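I'd been in the lab for maybe five minutes when the lead engineer handed me a cup of coffee and said, "Don't watch the arms, watch the thread." Good advice, as I found out!

The group works on automated suturing, and their project, Zarska, is teaching a two-armed surgical robot to place stitches from demonstrations. I'd pictured somebody programming every little move. "Oh no, we gave up on that in January," she told me, laughing. "You write a beautiful path for the needle, and then the thread does whatever it wants."

So the current method learns from people. They recorded 2,000 stitches with 14 operators at the controls, and the model predicts the next short stretch of motion for both arms. I asked whether more data was the trick. She shook her head — the big jump came when they kept the clumsy stitches in. "We used to throw out anything with a fumble. Then the robot would fumble and have no idea how to get out of it."

And the result? In their latest round of 90 trials, the new version got through the needle handoff far more often than the old one, though she wouldn't let me call it solved. Knots are still the sore spot. "It pulls too hard, or it loses the tail. I've seen it do both in one try."

I wanted to know what she looks at when a run goes wrong. "Where the needle is held," she said right away. "Too close to the tip and you've got nothing left to push through. Too far back and it twists on you." They're now testing whether a close-up view helps with that, and she sounded pretty hopeful (her colleague at the next desk, less so).

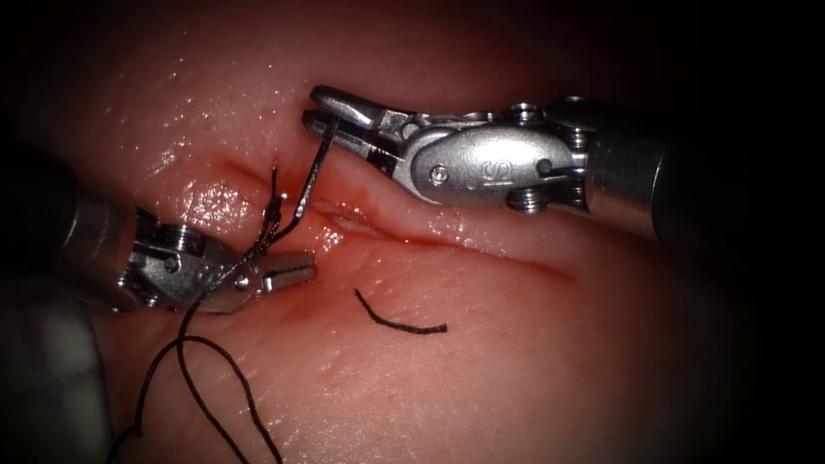
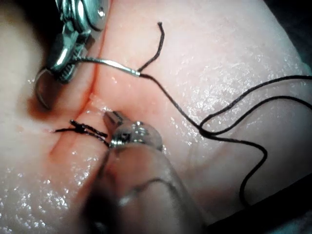 Suturing work on the Zarska project: needle, thread and both instruments at the incision.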